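Brinesgate Seed & Plant
Home / Shop / Propagation / Trays and Flats / Dekura Deep-Cell Flat

Dekura Deep-Cell Flat, for taprooted natives

In stock. Sold singly or in a bundle of 8.

Anyone who has tried to raise wild indigo in an ordinary six-pack knows how it goes. The seed sulks for weeks, finally comes up, sends one root straight down, meets the bottom of the cell and starts going in circles. By the time you notice, you own a corkscrew with leaves. The Dekura is a deep, narrow-celled flat made for plants that care a great deal more about what they're doing below the soil than above it.

We've used these in our own greenhouse long enough to have opinions. They are mostly good ones. The flat is heavy when full, it drinks potting mix, and it will not fit under the clear domes you already have. It also grows better lupines than anything else we've tried.

What it suits

Baptisia, lupine, butterfly weed, prairie clover, compass plant, leadplant, purple poppy mallow, and oaks if you catch them in the first year. Also any seed packet that says "resents disturbance," a phrase that covers half the native plant world and several of our customers.

What it doesn't suit

Mountain mint, bee balm, asters, goldenrod. These will grow in a deep flat, and they'd also grow in a shoe. Save your money and your potting mix and put them in something shallow. Sedges are fine either way.

Specifications

Cells: tapered, open at the base, with ribs down the inside walls to steer roots downward
Depth: 6 inches
Material: rigid black plastic, UV stabilized
Drainage: open base, so it must sit on mesh, slats or a wire bench, never on a solid tray
Care: scrub, rinse, dry out of the sun

Filling and sowing

Use a mix with some grit in it. Our Solldale Lean Mix is what we use, but any gritty blend with very little fertilizer will do. Dampen it first. Dry mix falls right out of the open base and onto your feet, and you'll spend a happy evening sweeping.

Fill each cell to the top, then drop the whole flat on the bench a couple of times from an inch or two up. Top it off and drop it again. People skip the second round and then write to us about sinking seedlings.

Sow two seeds to a cell if the seed is cheap and one if it isn't. Cover to the depth of the seed. Anything that needs light to sprout gets a pinch of grit and nothing else.

For seed that needs a cold winter, set the flat outdoors against a north wall with hardware cloth over it. The hardware cloth is for squirrels, who regard a freshly sown flat as a gift. Leave it alone until spring. Lifting the mesh to check every few days does nothing for the seed, though we all do it.

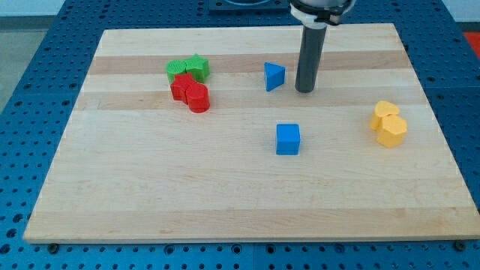

Moving on from the flat

Most taprooted natives are ready to leave when you can see a white root tip at the base of the cell and the plug holds together. Push up from underneath with a dowel. Don't pull on the stem, and don't tease the roots apart the way you would with a potbound tomato. Plant it whole and water it in.

If you sowed in winter, expect to plant out in early fall for the slow ones. We've had prairie clover ready by August and leadplant that took another full year and wasn't sorry.

From people who bought them

"I lost every butterfly weed I ever potted on until I quit potting them on. These did the trick. Wish they came in a color other than black, but I suppose the milkweed doesn't mind." – Cormac Ó Riain

"Big, heavy, ugly. Ordered more." – M. Siregar

Questions we get

Can I use it for vegetables?
You can. Sweet peas and leeks do well in it. Lettuce will look at you funny.

Will the roots dry out at the bottom?
The tips do, and that's the idea. They stop at the air and the plant makes side roots higher up. Water a little more often than you would with a closed cell – in hot weather, every day.

How many can I order?
We hold stock of 400 flats at the start of the season. For restoration projects needing 2,000 plugs or more, please write to us first so we don't clean out the shelf on everybody else.

Shipping

Flats ship nested, without mix. Cracked on arrival? Send us a photo and we'll replace it. Cracked after you stood on it to reach the hose hook? We sympathize.

Page last updated January 2018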